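Notebook, July - perception and planning, pan and lid task

Carried over from the last entry: lid pose was still unreliable, and the planner was picking approach directions that put the wrist too close to the pan handle. Both worked on today. Ghislain had the arm in the morning for joint limit checks, so I did not get on it until 1:30.

Calibration first

Re-ran the head camera extrinsics against the tape grid. I had been clicking the tape crossings by hand and getting a different answer each time depending on how patient I was. Sumathi's line fitter is now merged into Kartha and does it automatically: mask on blue, fit lines to the mask, intersect, match to the measured crossings. The paper has some wrinkles in it, worst toward the far edge, and the fitter does not care much as long as the outliers get thrown out. I set the residual limit to 2 mm. Anything worse than that and the node refuses to publish the transform and says so in the log. Previously it published whatever it had.

Note for Ashwin: the blue mask has to exclude the pan handle. With the old hue range the lavender part came through as tape and pulled one of the lines off. I tightened the lower saturation bound and it is clean now. The values are in the config under tape_mask, please do not go back to the defaults when you rebase.

Lid

Depth on the glass is bad, as expected. The sensor mostly returns the paper underneath, so the point cloud has a ring where the metal rim is, a blob at the knob and nothing useful between. Segmenting on color gives the same two features. I stopped trying to fill in the dome and now fit a circle to the rim points, then take the knob from the color mask and check it against the circle.

Ran this over the 419 saved captures from the first set. Failures fall into two groups:

- rim partly hidden by the gripper on the way in, so the arc is too short for a stable fit
- the white print on the glass picked up as an edge and dragged into the circle

The second one went away after I masked out small bright regions before the edge step. The first one is not really a perception problem. We should hold the last good estimate once the gripper is inside the rim and stop re-fitting. Said agrees and will add a freeze flag to the tracker message.

Corn

Easy by comparison. Yellow-orange on a black interior segments with almost no tuning. Orientation comes from the long axis of the mask, and I pick the narrow end by comparing widths at either end. It flips now and then when the cob is close to the pan wall and one end is shaded. Added a vote over the last few estimates. For the grasp itself the flip makes no difference, only for the place step.

Planner

Changed the collision model of the pan. It was a plain cylinder, which meant the handle did not exist as far as the planner was concerned. Now it is a cylinder with an open top plus a box for the handle, oriented from the handle mask. Planning time went up and then came back down after I cached the shape by pan pose. Median is now 810 ms for the full pick from home, slow but acceptable for this week.

Lurkimon still logs the plan request and the plan result with different clocks. Every time I compare them I have to shift one by hand. Opened a ticket, number 3875, and assigned it to Kumaresan, who wrote the logger.

Start layout for the next batch

Pan on the center strip just below the upper cross strip, handle toward the lower left, corn in the pan on the right side. Lid off to the left in its own cell, level with the pan. Use the head view below to line things up before starting the recorder. Handle angle matters more than pan position, so get that one close.
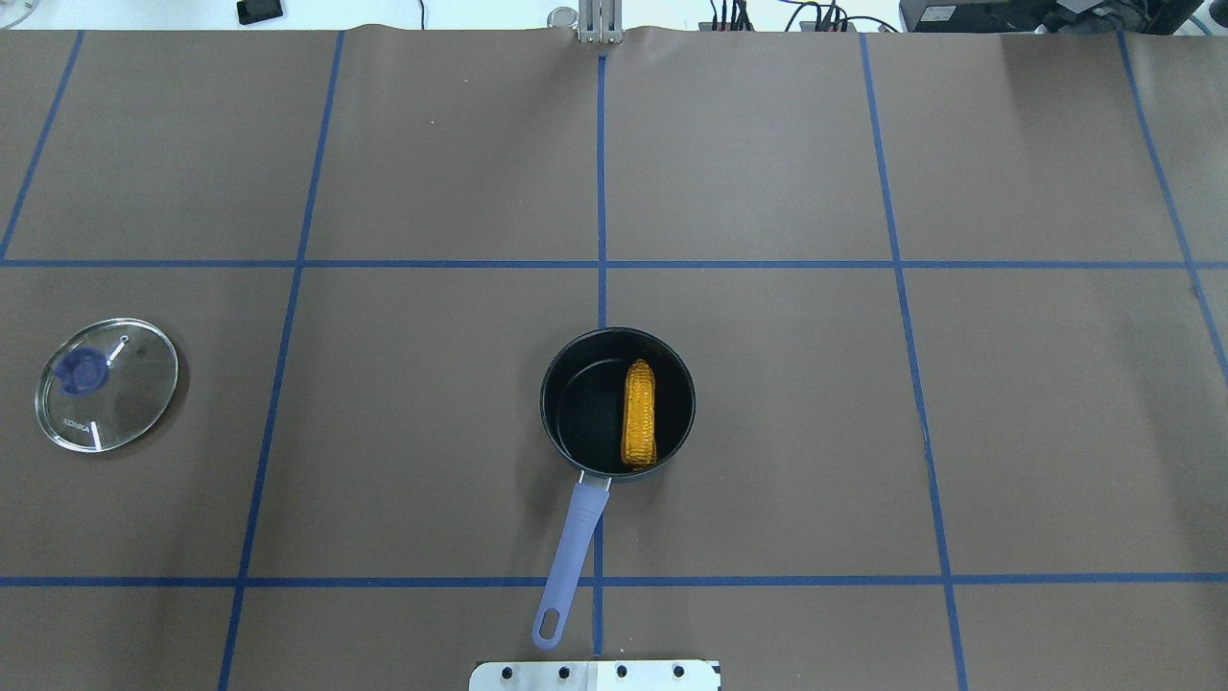

Open items

- freeze flag in tracker message (Said)
- clock fix in Lurkimon, ticket 3875 (Kumaresan)
- re-run the first capture set with the new tape mask and compare transforms - me, after the arm is free again
- ask Sumathi if the line fitter can report which crossings it dropped
- handle box is a bit too long, shrink it and check that approaches from the left still plan
- place step: decide on a tolerance for cob direction, currently none set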